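Jomia Community Help
Category: Simulated cells, arm and gripper setup

Gripper touches neighboring glassware when closing on a bottle

Posted by Drarkbridge, 10 November 2019

Our department maintains a simulated table-clearing cell with a single arm fixed beside a dining table. The task requires the gripper to pick up a tall bottle and return it to the same place. After a recent change to the wrist mount, the fingers touch any cup standing near the bottle. The fault was recorded in 4 of the last 100 runs, always when the cup was on the same side.

The finger pads and the grip force were left as they were. We would appreciate advice on which setting should be checked first, and whether the wrist camera must be aligned again after a change of mount.

Vivgate
Accepted reply

Please begin with the tool offset. A new wrist mount changes the distance between the flange and the fingertips, and the stored value is not updated when the model is replaced. An offset that is wrong by even 2 mm may be enough to cause contact in a crowded layout. The wrist camera should also be aligned again, as its position is stored relative to the old mount.

The following order is recommended.

1. Stop the run and return the arm to its home position.

2. Enter the new flange-to-fingertip distance in the tool file and reload the cell. Reloading the arm alone does not apply the change.

3. Place the bottle with a cup close beside it and lower the open gripper in small steps. Review the wrist view for the position of the fingers, and the room view for the arm and the table as a whole.

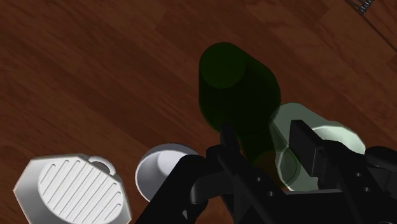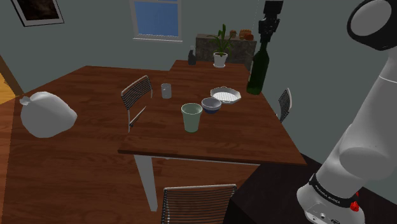
4. Close the fingers at reduced speed. If one finger reaches the bottle before the other, correct the sideways offset and repeat the previous step.

5. Save the tool file under a new name and retain the old one until a full set of runs has been completed.

Khổng

We had the same trouble and turned the gripper a quarter turn. The cup was no longer touched. The offset was never examined, so this may not be a proper repair.

Jomia Support

The quarter turn described in the previous reply is acceptable as a temporary measure only. It will fail when a second object stands in front of or behind the bottle. Members should also note that warning 204 in the run log refers to a tool file that does not match the loaded mount. If this warning is present, the tool file must be corrected before any other setting is changed.

Drarkbridge

Warning 204 was present in our log and had been filtered from the daily report. The tool file has been corrected and the camera alignment is scheduled for December. Results will be posted in this thread.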